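Home Papers Archive About Contact

What Lives on Top of the Cabinet: Open Containers and Small Objects in Everyday Rooms

By Ebise Assefa and Yabsira Araya
August
37 shares 2 comments

3. The things we put things in

I've always had a soft spot for the top of a low cabinet. It's where the mail goes, and the keys, and whatever was in your hand when the phone rang (mine has had the same roll of tape on it since spring). So when Yabsira and I started sorting our room notes, I asked for this section, and she very kindly let me have it.

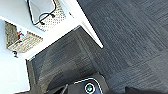

Figure 1. Top of a white unit beside dark gray carpet, with a woven basket, a white rectangular container and a beige mat with a dotted pattern.

3.1 Baskets, boxes and the mat underneath

Figure 1 is a good place to begin, as it has two kinds of holder on one surface. The basket is wicker, with a coarse weave and a rim, and there's a small colorful item in it, red and orange and blue, partly hidden by the sides. The white container has straight sides and a thin black outline at the rim. We coded the first as "soft-looking open" and the second as "hard-looking open," and yes, we argued over those labels for most of an afternoon! Yabsira wanted to code by material. I wanted to code by how a thing looks to a person walking past with something to put down, and in the end we kept both columns.

The mat matters more than I expected. In our first pass I left mats out completely, treating them as part of the furniture, and Yabsira caught it when she was checking my sheets from the Ustow rooms. A mat marks off a patch of surface. People told us they put things "on the mat" or "off the mat" as if those were separate shelves, and one person in Billeck got quite cross about a mug that had strayed. After that we went back and gave every mat its own line, which brought the full list to 3,220 entries. Of those, 1,568 were things sitting inside some other thing, and the rest were out in the open.

3.2 Partly hidden things

Here I have to own up to a messy rule. If a basket wall covers part of an item, do you name the item or only note its colors? We went with colors unless both of us could name the thing separately and our names matched. The item in the basket in Figure 1 stayed as colors. It's a little frustrating to write "red, orange, blue" in a column headed "object," but I'd take that over a guess, and it made the two of us agree far more often in the Marchuk set (where the baskets run deep and half the contents are in shadow).

Cords and handles gave us the same kind of trouble. The black loop by the white container, with its small dark knobs at the ends, could be either, so it went in as "cord or handle" and stayed that way. We used the Rovasa sheet for all of this, with one extra column that I drew in by hand and Yabsira later typed up properly. Entries with a double name like that were left out of the by-type totals and kept in the totals by surface.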